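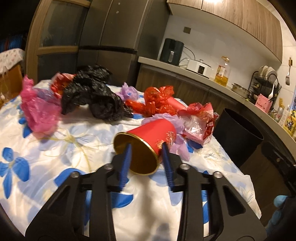

Áine asked last week whether a tin really keeps tea fresher than the box it came in, and my short answer is yes, if the lid fits. Week 3 of these notes is on storage, so let me ramble a bit.

Tea hates air, light, damp and strong smells. I once kept 15 bags of a nice Assam next to the cumin and got curry tea until December — never again! Keep it away from the cooker too, and don't park it in the fridge.

Black tea is forgiving and will see you through a year or more. Green is fussier, so buy it in small amounts and drink up. For tasting, warm the pot, weigh out your leaves and give the black ones four minutes (I go to five at home, but I like it strong).

For next time: read the Carroll handout, pages 15 to 20, and bring a spoonful of the oldest tea in your cupboard. Gerry's kettle is back, so we can brew two pots side by side.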